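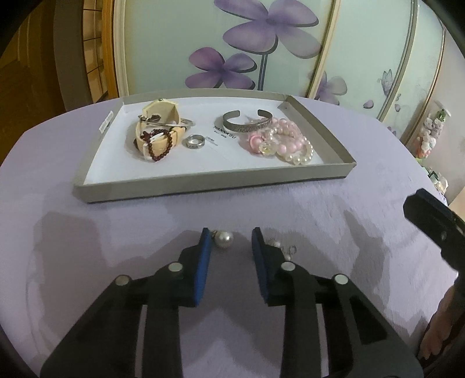 Petronella Coetzee told us that she had stopped buying new pots for the front porch once she saw that the old ones were failing for the same reason every year, which was that the water had nowhere to go. Her remark was made during the second round of interviews in Costemstead, and several other residents said much the same in different words. Drainage had not been on our original question list. We added it before the Torvik interviews began, so the answers from the two towns are not fully comparable on this point.

Figure 4. White pearl earring on a lavender tabletop, with small silver earring parts to the right.

4.3 Containers and drainage

The mail survey went to 3286 households with a porch or front step visible from the street. We received 1273 usable replies. A reply was counted as usable if the resident had answered the questions on container type, placement, and watering, even when the section on cost was left blank. Cost was the section most often skipped, and we make little use of it here.

Residents were asked to name the main container on the porch and say whether it had been bought for planting or had served some other purpose first. In the analysis we call the second group reused containers. It includes buckets, crates, concrete blocks, wash tubs, and drawers. Hanging baskets were recorded separately, as were window boxes fixed to a wall or railing. Where a resident listed several containers without saying which was the main one, we took the first on the list.

The follow-up visits covered 201 porches. At each visit we noted whether water could leave the container, what the container stood on, and how deep the soil was. A hole that had been blocked by roots or by a layer of packed soil was recorded as a blocked hole and kept apart from containers with no hole at all. Agnes Forsberg and Eilif Brekke made the first visits together and compared their notes the same evening. Later visits were made by one person. The two of them disagreed mostly about saucers: Forsberg treated a full saucer as poor drainage, while Brekke recorded it as a matter of watering. We settled on Brekke's reading and went back over the earlier sheets.

Reused containers were more likely to have no hole. This was expected. We had not expected the bought containers to do as poorly as they did. Many had been sold with a plug or a thin molded disk that the buyer was supposed to knock out before planting, and it was still in place. Residents often did not know it was there. Others had left it in on purpose to keep stains off painted boards.

Concrete blocks gave a different kind of trouble. Stood with the openings facing up, on soil or gravel, they drained freely and dried out fast, especially on porches facing south. Residents who lined the openings with plastic sheet to hold the soil in had the opposite problem. A piece of wire mesh or coarse cloth at the bottom worked better on the porches we saw, though the group using mesh was small and most of them were experienced gardeners, and we would not rest much on it.

4.4 Watering habits

Watering diaries were kept on 134 of the visited porches, from the last frost until the end of August. Each diary had one line per day, with space for the time and a rough measure of the water given (cup, jug, can, or hose). Blank lines were read as days without watering. Some were surely days when the diary was forgotten, and the totals for July in particular are likely too low.

Evening watering was the usual habit in both towns. Residents who watered in the morning tended to water less often and give more each time. In Torvik, where the fronts of the older houses are shaded until noon, several people said they went by the weight of the pot and lifted a corner before deciding. We did not ask about this in Costemstead.

Porches that the household rarely sat on were watered less, even when they were in full view of the road. The plants on these porches were chosen for how they looked from the sidewalk, and they were often the thirstiest ones on the list – petunias and hydrangeas above all. Replacement was common by midsummer. Gunnel Ljungberg has suggested that the walking distance to the nearest tap explains part of this. Our sheets record whether there was an outdoor tap but not where it was, so the idea could not be tested with the present material.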